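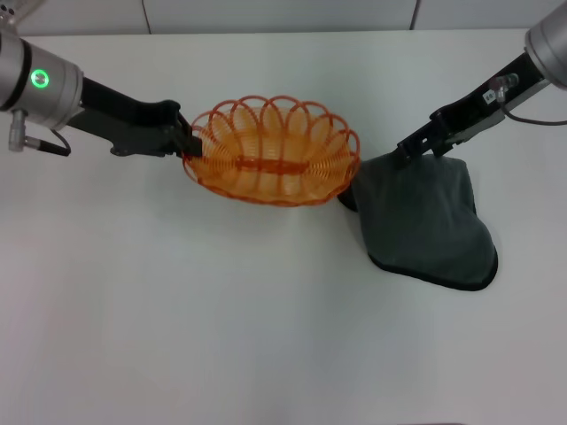
Figure 3. White tabletop with a matte surface, against a pale panelled wall.

3.4 Surface finish and perceived glare

Complaints about glare formed the largest group of written comments in the Tisteck survey, ahead of noise and room temperature. Staff who worked at pale desks mentioned tired eyes more often than those at darker ones, although the two groups did not differ in age or in hours spent at the desk. Fröhlich reported a similar pattern in her earlier study of reading rooms and put it down to the contrast between printed pages and the surface beneath them.

A white top need not be a bright one. Matte finishes scatter light in many directions, and shading across them tends to be soft (Figure 3). Gloss finishes return a clear reflection of the ceiling lamps, which moves as the reader moves. At the Helero offices, where lighting at desk height was held at 500 lux, 34 participants read the same text at a gloss and a matte top in the course of one morning. Nearly all preferred the matte top, and those seated directly under a lamp held the strongest views.

Wall colour was not varied in the present work. It is likely that pale walls add to the general brightness of a room, and the effect of desk finish should therefore be tested again in darker surroundings. Cleaning is a further concern. Site managers at Helero noted in April that matte tops showed pencil marks sooner and took longer to wipe down. The cost of this additional work is considered in Section 4.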